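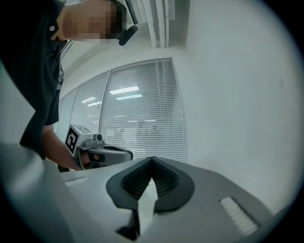 Can horizontal blinds be cleaned without taking them down? They can, if the slats are tilted fully closed and each face is wiped separately, top to bottom.

22nd September

Did the window wall at the Stindale room. Three panels of glass, the widest on the right, a narrower one in the middle, the narrowest at the far left. Began with the widest while the light was good. Dry cloth first, then a damp one with a little dish soap, then dry again. Going straight to the damp cloth in March left gray streaks that needed a second pass.

The whole job took 55 minutes, most of it on the right-hand panel. Tilted the slats the other way and repeated. The undersides held less dust, but the grime near the bottom was greasier. Changed the water twice.

The tilt on the middle panel slips. It holds at 5 turns and drops back at 6, so the worn part is probably in the head rail. Checked the Gronutmont parts list: the replacement tilter is item 3871, sold singly. Sowa stocks it, Triravent only sells the full rail. Will order from Sowa and measure the shaft before fitting – the list gives two shaft shapes under the same heading.

Left the slats half open to dry. Vertical frames between the panels still need doing, mainly the lower ends, where the cloth doesn't reach into the corner. An old toothbrush should work. Glass next week, inside only. Need more cloths and a second bucket.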